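How Foods Get Their Names
Part of the Worside Kitchen Science pages for ages 8 and up

Every food has a name, and every name was given by somebody. Most of the time we do not know who that somebody was. We can still study the name itself and work out what kind it is. People who study the history of words are called etymologists (say it: et-ee-MOL-o-jists). This page explains how they sort food names into groups, and how they test whether a story about a name is true.

Names that describe

The simplest kind of food name tells you what is in the food or how it is made. Rice pudding is a pudding made with rice. Fried egg tells you the ingredient and the method. These are called descriptive names. They need very little explaining, and they are the largest group in most cookery books.

Some descriptive names are harder to spot, as they came from another language. The word "biscuit" came into English from French, and it goes back to Latin words meaning "cooked twice". Most biscuits today are baked once. The name stayed the same while the method changed. Etymologists see this often. A name is like a label on a jar that has been refilled with something else.

"Omelette" is a harder case. It came from French as well, and it is usually traced to an old word for a thin blade or plate, probably on account of its flat shape.

Names from places

Many foods are named after the place where they were first made, or first sold. Cheddar cheese is named after the village of Cheddar in Somerset. A Bakewell tart is named after Bakewell in Derbyshire.

Place names can mislead. Turkey, the bird, comes from North America. English speakers had already been using the name for a different bird, which reached them through Turkish trade, and they moved the name across. The Jerusalem artichoke is not from Jerusalem and is not an artichoke. It is the root of a kind of sunflower. The Italian word for sunflower is "girasole", and the usual explanation is that English speakers heard this and turned it into a word they knew.

When a strange word is changed into a familiar one in this way, it is called folk etymology.

Names from people

A food named after a person is called an eponym. The sandwich is the best known. It is named after an Earl of Sandwich, who lived in the eighteenth century. He did not invent the idea of putting meat between bread. People had been doing that for a very long time. His title was attached to it, and the title itself came from a town in Kent, so "sandwich" is a person name and a place name at once.

Names from shapes and objects

A large number of foods are named after things they look like. Pasta has many of these. "Farfalle" is Italian for butterflies. "Conchiglie" means shells. "Penne" means pens or quills, from the slanted cut at each end. "Vermicelli" means little worms, and it is still sold under that name.

Bread has its share too. Ciabatta is a flat, wide Italian loaf, and the word means slipper. It was given this name for its long, low shape. A type of pie made in the north of England and in Scotland is called a clootie or a bridie or a pasty depending on what is inside and who is selling it, and only some of those names have been explained.
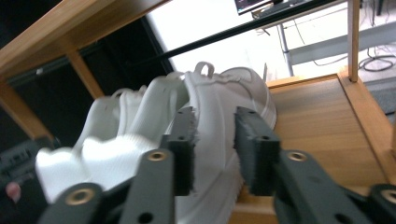 A white shoe on a wooden rack. Several foods are named after footwear.

The cobbler is a puzzle of this kind. It is a baked dish of fruit with rounds of dough on top. A cobbler is also a person who mends shoes. One explanation says that the dough looks like cobblestones. Another says that the dish was "cobbled together", meaning made in a hurry from whatever was there. The dictionaries do not agree, and the correct answer at present is "uncertain".

Shoestring potatoes are easier. They are chips cut very thin, like laces.

Correction: an earlier version of this page listed the clootie as a pie. It is a dumpling, boiled in a cloth, and "cloot" is a Scots word for cloth. The sentence will be mended at the next update. Thank you to the reader who wrote in.

Names with numbers

A few foods have a number in the name. Sometimes the number has a plain meaning. A quarter-pounder weighs a quarter of a pound before it is cooked. A pound cake was once made with a pound each of flour, butter, sugar and eggs.

In other cases the number meant something only inside one kitchen. It might have been the line on a menu, or the number of an order. If the dish becomes popular outside that kitchen, the number goes with it and the meaning is left behind.

A worked example

Suppose a café called Larnetti sells a soup called Aaltonen 17. You ask three people why.

The first says that it has 17 ingredients. The second says that it was number 17 on the old menu. The third says that Mr Aaltonen, who made the soup, was 17 years old at the time.

All three stories fit the name. That does not make any of them true. To choose between them, you need evidence, which in this case means something written down at the time.

Start with the recipe. If it has 8 ingredients, the first story is in trouble. Next, find an old menu. If the soup is printed on it beside the number 17, the second story becomes stronger. If the menu is newer than the name, it tells you nothing, as somebody may have put the soup on line 17 to match. Lastly, look for a record of Mr Aaltonen's birthday and the date the soup was first sold.

If you find none of these, write down all three stories and mark each one "not proved". This is a proper result.

How to tell a weak story

Raimo Kiiskinen, who checks the word pages for Worside, keeps a card index of food names. It has 638 cards. On 88 of them, the space for "origin" has a question mark in it. He gives these warning signs:

The story has a king or a queen in it, and they say something funny.
The story says the dish was an accident, but does not say where or when.
The story says the name is made from the first letters of other words. This is rare in older words.
The first written copy of the story is much newer than the food.

A story with one of these signs might still be true. It needs more checking than the others.

Try it yourself

Choose one food from your kitchen cupboard. Write its name at the top of a page. Decide which group it belongs to: descriptive, place, person, shape or number. Some names belong to two groups.

Now look the word up in a large dictionary. Your library will have one, and a librarian can help you find it. Look for the part in brackets, usually at the start or the end of the entry. This gives the language the word came from and, in the bigger dictionaries, the date of the first written use. Copy both down.

Then ask someone at home why they think the food has that name, and write their answer underneath - even if it disagrees with the dictionary.

Words used on this page

Etymology: the study of where words come from.
Eponym: a word made from the name of a person.
Folk etymology: changing a strange word so that it sounds like a familiar one.
Evidence: something that helps to show whether a statement is true.

Page last checked 29 June 2022
Next in this series: Why Is It Called Plavesura Bread?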